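6 Teaching the work board and the color blocks

This section is part of the set-up guide for the Wurkex arm cell in our shared workshop. Before you start here, sections 1 to 5 must be finished: the arm is bolted down, the emergency stop is tested, and the controller boots without an error. If you see error 14 on the panel, go back to section 5.3 and repeat the homing.

Revision of 26 April 2022. Older printed copies hang still in some places of the workshop. Please throw them away, the values for the height are different.

6.1 What you need

The wooden board
Two bolts for the front corners, with washers
Hex key (it lives in the drawer under the controller)
The printed block set: red, yellow, green and blue
The straight black finger for the Cloltano gripper
A sheet of normal printer paper
A soft cloth

The block files are on the workshop server in the folder Fröhlich. Print them with the flat side down and do not sand them. We tried sanding, and the blocks became a little smaller on one side, so that the gripper held them crooked.

6.2 Mounting the board

1. Press the emergency stop. The arm must stay without power during all of 6.2.

2. Wipe the blue table with the cloth. Small plastic rests from the printer like to sit between the holes, and then the board does not lie flat.

3. Lay the board on the table with the long side toward you and the grain going from left to right.

4. Move the board until the holes in the front corners are over holes of the table. Put in both bolts by hand, only a few turns.

5. Push down on each corner. If the board rocks, take it out and clean again.

6. Tighten the left bolt, then the right bolt. Hand strength with the short end of the key is enough.

CAUTION: Do not use a power screwdriver. The thread in the table is soft and a damaged hole can not be repaired by us.

6.3 Fitting the finger

1. Check that the emergency stop is still pressed.

2. Open the gripper by hand until you feel the stop.

3. Put the finger in from below, with the rounded tip down. It must go in until the shoulder touches the gripper.

4. Tighten the set screw and pull at the finger. It may not move.

Note: If the finger turns but does not come out, the set screw is not sitting on the flat side. Loosen it, turn the finger a quarter and try again.

6.4 Setting the touch height

The board must be empty for this part. Keep the blocks in their box.

1. Release the emergency stop and switch the controller to TEACH. The speed is then limited by the Noltance software.

2. Open the page Tool and choose tool 9. With another tool number the height will be wrong and the finger can hit the wood.

3. Drive the arm over the left half of the board with the arrow keys. Keep one hand at the emergency stop.

4. Lay the sheet of paper under the tip.

5. Go down in small steps until the paper can still be pulled but you feel the finger on it.

6. Press Save Z. The panel shows a raw value. On our arm it was 2264 at the last set-up. If your value is below 2000, the board or the finger is not mounted correctly. Do not continue, repeat 6.2 and 6.3.

7. Drive up again before you take the paper away.

8. Repeat steps 3 to 7 on the right half. Write both values in the log book.

6.5 Placing the blocks

1. Drive the arm up to the park position and wait until it stands still.

2. Place the blocks on the board in loose groups, one color to a group. Blocks of the same color may touch. Between two colors leave enough free wood for the gripper to come down.

3. Leave a large free area at the front middle. The first test program pushes blocks into this area.

4. Take your hands away from the board and drive the finger down slowly to the hover height, over the left part of the board. The tip must not touch the wood. 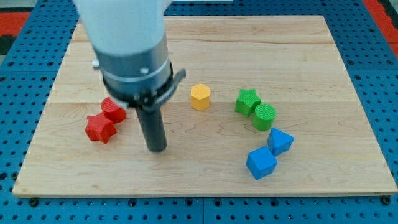

Figure 6-1. Finger at hover height, blocks placed in color groups.

5. Look from the side, with your eye at the level of the board. You must see a gap below the tip. If there is no gap, press the emergency stop and repeat 6.4.

6. Press Save Start.

Note: A cylinder can also lie on its side, the program accepts this. But it can roll when the finger pushes it, so for the first run it is better to put it upright.

CAUTION: Never correct the place of a block by hand while the arm is in RUN. Change to TEACH first, also when it is only a small correction.

6.6 First slow run

1. Set the speed to the lowest step.

2. Start the program push_test and follow the finger with your eyes. It should travel above the blocks and go down only at the side of them.

3. Stop immediately if you hear a scratching noise on the wood.

Light scratches in the board are not a problem. When a scratch is so deep that a block gets caught on it, turn the board over and do 6.2 to 6.4 again. The new board is planned for May, until then please use both sides of this one.

Continue with section 7, Camera calibration.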